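Planner lets the hand brush the other forearm, how do I add clearance?

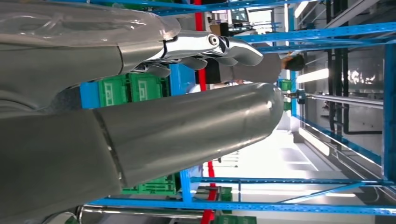 We're picking from crates on a blue rack with two arms, and I'm having a blast, but the planner (Rekmont) keeps returning paths where the fingers skim the other arm. Padding is 40 mm on all links. If I raise it, planning fails near the shelves. Any ideas?
Kelly Haslam

Split the padding! Keep it small for arm against rack and set a bigger value only for the arm-to-arm pairs. I went to 63 mm on those pairs and my plans still solve. Also check whether the plastic cover is in your collision model. Mine wasn't, and a sleeve adds real bulk at the wrist.
Mieke De Graaf

more samples. i use 3,000
Rigoberto Carrillo

Samples won't fix clearance, but they do help once the padding is split. Try 200 first and look at the path in the viewer, it's such a nice way to learn what the planner is doing!
Morena Ferri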